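Ostemix Tape Archive: progress report to the Mladenović Fund
September 12, 2021

Work done since April
We have transferred 516 cassettes of punk and crust demos from the Truvville scene. Tharindu Mridha handles the transfers and Milovan Berisha does the track listings. Tapes with sticky shed are set aside for baking.
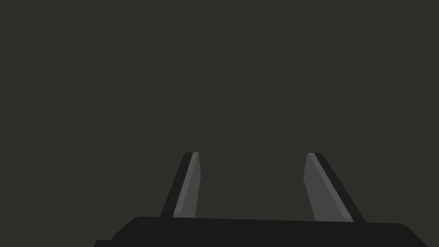 Compilation LP
The Dremton record is mastered and the test pressing is approved. We ordered 1,000 copies. Two bands asked for changes to their lyrics pages, and those are done.
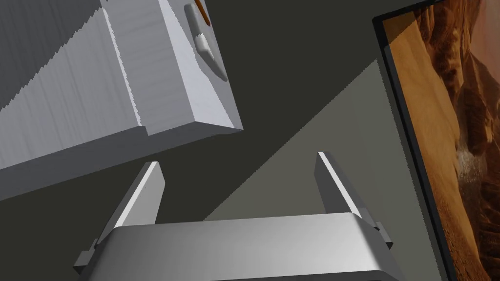 Light gray panel with handle

One band has withdrawn its song, so side B now runs shorter than planned. The running order on the sleeve was corrected before printing.
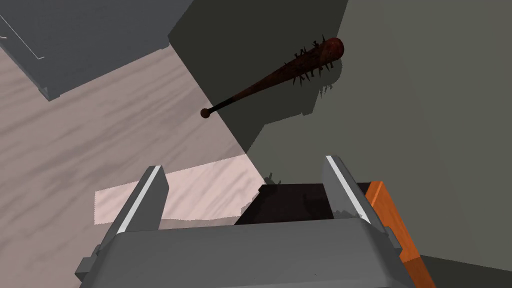

Budget
Spending is on plan except for postage, which is over by 5 percent. We moved money from the launch show to cover it. Fees for 40 musicians have been paid. The rest are waiting on signed forms.

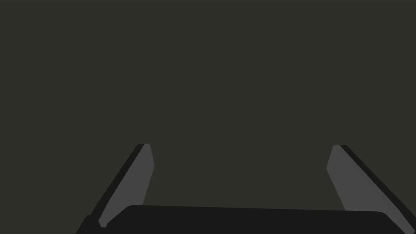 Gripper against a dark surface

Still to do
Finish the band interviews, send the liner notes to the printer and return the borrowed tapes. We are asking to move the final payment to the date the records ship.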